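Noridthorpe Village Hall Users' Group
Minutes of the April meeting, held in the small room at 7.30 pm

Present: Marisol Marulanda (chair), Wilmer Cuervo (minutes), and representatives of the art class, the playgroup, the short mat bowls club and the parish council.

Apologies: the table tennis club.

1. Minutes of the last meeting
Agreed as a correct record and signed by the chair. One spelling put right under item 4 (Gondis, not Gondys).

2. Matters arising
The lock on the side gate has been replaced. New keys are with Marisol and must be signed for. The old keys should be handed back even though they no longer fit anything.
The letter to the bus company about the stop outside the hall has been sent. No reply so far.

3. Heating
The boiler was serviced by Wallex. The engineer found the timer running an hour behind, which explains the complaints from the playgroup about a cold hall first thing. It has been reset. The radiator by the kitchen door still knocks. Wallex have quoted for a new valve and the quote was accepted.
The bowls club asked if the heating could go off earlier in the evening now that it is milder. Agreed to move it to 9 pm. Any group that needs it later can use the override button, which gives one extra hour.
Action: Wilmer to put up a notice beside the timer.

4. Floor and tables
Wilmer reported on the main hall floor. It was last sanded 11 years ago and the finish has worn thin between the door and the serving hatch. Two firms have looked at it. Castaño would sand and seal the whole floor and would need the hall for 3 days. Gondis would clean and reseal the worn part only, in one day, but would not promise that the new part would match the old.
The art class asked for the table tops to be dealt with at the same time. Paint has got into the grain on several of them. The playgroup would prefer a wipe-clean top. There was some discussion of whether oil or varnish would be better and no agreement was reached.

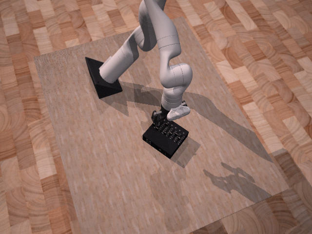
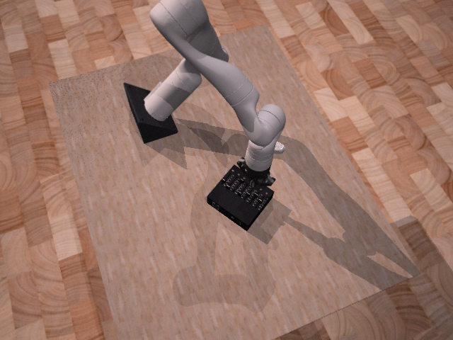
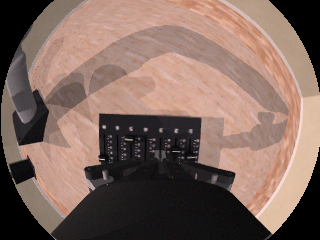

Item 4: wood-grain surfaces, computer renderings.

The parish council has offered a grant of £1000 towards the floor on condition that the whole of it is done. It was agreed to accept the grant and go with Castaño, subject to a date in the school holidays. The bowls club will lose an evening's play and asked for this to be taken off their bill. Agreed.
The table tops will be left until the floor is finished. In the meantime the art class will use the plastic sheets in the store cupboard.
Action: Marisol to write to Castaño and Gondis.

5. Bookings
The booking sheet on the door and the one online have not matched on 2 occasions since the last meeting, and one of these led to a christening tea and a choir practice arriving together. It was agreed that the online sheet is the one that counts. The paper one will be printed from it weekly and nobody is to write on it.
A request from a dog training class was turned down for the main hall but they may use the field.
Action: Wilmer to print the sheet.

6. Kitchen
The fridge is to be emptied after each booking. Milk had been left in it again. The large teapot has a chipped spout and will be thrown out. The playgroup has a spare and will bring it in.
Tea towels: each group to bring its own and take them home.

7. Any other business
The car park light nearest the road stays on all day. Parish council to look at the sensor.
The art class would like to hang work in the entrance over the summer. Agreed, using the existing rail only and no tape on the paintwork.

The next meeting will be in the small room at the same time. Items for the agenda to Wilmer, please.

The meeting closed at 8.50 pm.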